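Course notes, Unit 4: Looking after the teardown cell

Okay, so this is the write-up of what I went through at the bench, plus the bits I forgot to say out loud. If you were in the morning group you missed the part on re-teaching the approach, so read that section twice. Rakiya Wike covers the safety side in Unit 2 and I'm not going to repeat her, except where I get nervous.

Our cell does one job: it takes desktop computers apart so the pieces can be sorted. One arm, one two-finger gripper, one small camera up at the wrist, one fixture plate on the table. We call it Pullasside because that's what's painted on the cabinet, and the controller software is Veteo. You'll see both names in the logbook and they mean the same cell.

What I want you to come away with is how to bring it back to a good state after somebody (probably you) has bumped it, swapped fingers on it, or left it alone all summer. We start every September with exactly that last problem, and it's a great teacher.

Start with the fingers

People want to jump straight to the software. Please don't! Nine times out of ten when the cell starts missing its grabs, something up at the gripper has moved a little.

Power the arm down to its service state first, then put your hand on each finger and try to wiggle it. You're feeling for play at the bolts. There should be none. If there's a tiny click, take the finger all the way off, wipe both mating faces, and put it back on. Snugging up the one bolt you can reach easily is tempting and it only pushes the finger over to one side.

Tighten in a cross pattern where there are enough bolts to make one, a bit at a time. Then look at the two fingertips closed against each other with a flashlight behind them. You want an even sliver of light or no light at all. A wedge means one finger is sitting crooked.

Write the closed position in the logbook. Veteo shows it as a plain number on the gripper page, and ours reads 13 when the fingers are seated right and the jaws are empty. If yours reads 19, you've got dirt in there or you've mounted the fingers from the other set. (Ekene Tijani did this two terms in a row and will happily tell you about it.)

Camera next

The camera is small and it lives in a bad neighborhood. Dust out of old computers is greasy, it sticks to everything, and a dirty lens gives you a soft picture that the matching software tries its best with. Blower first, then a lens wipe, and no paper towels ever.

Once it's clean, check that the fingertips show up at the bottom of the live view in the same place as on the reference printout taped inside the cabinet door. If they've shifted, the camera bracket has turned. Loosen it, line it up, tighten it, check again, because tightening it will turn it a little the other way. Yes, it's annoying. Budget ten minutes and put some music on.

Then run the calibration card. Lay it flat on the fixture plate, tape the corners, start the routine from the camera page and keep your hands out of the cell. It takes a set of pictures from different angles and gives you an error value at the end. Green is fine. Yellow means do it again with better light. If you get yellow three times, come find me or Ibrahim Ajayi before you touch any settings.

Setting the approach

Now the fun part, which is teaching the arm where to go in. A computer with its side off is a cramped place to work. There are cables that flop wherever they like, there are metal edges, and there are parts you'd prefer to keep in one piece because they're worth something to somebody.

So we pick the things to grab in a sensible order, and we like to begin with anything that was made to be held. Drive carriers, latches, pull tabs. Plastic handles are forgiving. They bend a bit, they tend to be a bright color the camera finds easily, and the jaws don't skate off them the way they do on bare sheet metal.
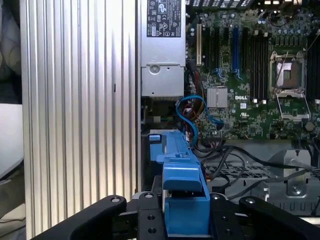 Go in slowly. I use the jog speed marked "crawl" for the last stretch and I stop twice on the way down, once when the fingertips are level with the top of the chassis and once just before they straddle the part. At each stop, look at the live view and also walk around and look with your own eyes from the side. The wrist camera is good at telling you left and right and it's pretty poor at telling you depth. I've watched very smart people drive a finger into a chassis rail because the picture looked perfect.

Save a point at each stop. Name them properly! "Point7_new_new" helps no one. We use the part, then the stage, so "carrier_above" and "carrier_grip." Tobiloba Ojo set up the naming sheet and it's in the shared folder.

When you close the jaws for the first time, use low force and watch whether the part shifts sideways. A sideways shift means you aren't centered. Open, nudge half of what you think you need, close again. When it closes and the part stays put, save the grip point and then bring the force up to the working value for that part.

A few words on cables

Cables will ruin your afternoon. Data cables like to arch up, and power leads come in bundles that spring back after you've pushed them down. The arm has no idea they're there unless we tell it, so in Veteo we draw keep-out boxes around the spots where cables usually gather. Draw them generously. A box that's a little too big costs you a slightly longer path, and one that's a little too small costs you a snagged finger and a stop.

Before any automatic run, tuck what you can by hand with the arm in its service state. Unplug the long ones at both ends if the job sheet allows it. If a cable does get caught, hit stop, open the jaws from the pendant, and free it by hand once the arm is back in service state. Don't try to jog your way out of a snag. You can't see which way it's pulling.

Also, keep the moving parts of the arm away from open sockets and bare pins. If a board is going to be reused, one touch from a metal bolt head can bend something you'll never straighten.

Routine care

The counter on the cabinet shows total grips. At every 2,000 we do a full service, meaning fingers off, faces cleaned, bolts replaced, jaw rails wiped and given a thin film of the Flesix grease. Thin! You should barely see it. Extra grease picks up dust and turns into grinding paste.

The small service happens at the end of any session where you ran the cell. Vacuum the fixture plate and the table around it. Pick loose screws out of the corners, and check under the plate too, that's where they hide. Wipe the fingers. Look at the cable that runs along the arm to the camera and make sure it hasn't crept out of its clips, then send the arm to park and sign the book.

If you hear a squeak on closing, that's the rails asking for grease. A knock is different. Stop for a knock, tag the cell, and tell Ibrahim.

Error 410

You will meet this one. It comes up as "410 grip not confirmed," and all it means is that the jaws closed further than the cell expected, so it thinks it has missed. Most often it has. Check that the part is where the program thinks it is, then check your fixture clamps, because a chassis that has slid over will give you this on every single part. Once in a while the part really is in the jaws and is simply thinner than the last one. In that case you adjust the confirm window on that part's page, and only on that page. Changing the global one breaks everybody else's programs, and then Visitación Calvo has to restore the backup, and she has better things to do.

Clearing the error without looking is how we lost a set of fingers last year. Look first, every time.

For next session

Bring your logbook page with the closed position, the calibration result and your saved point names. We'll be at the Okeke bench by the windows, working in pairs, and each pair will pull one finger, refit it and re-teach a carrier grip from scratch. Wear closed shoes and tie your hair back if it's long. If you've got a small flashlight, bring that as well, the lab ones have dead batteries again.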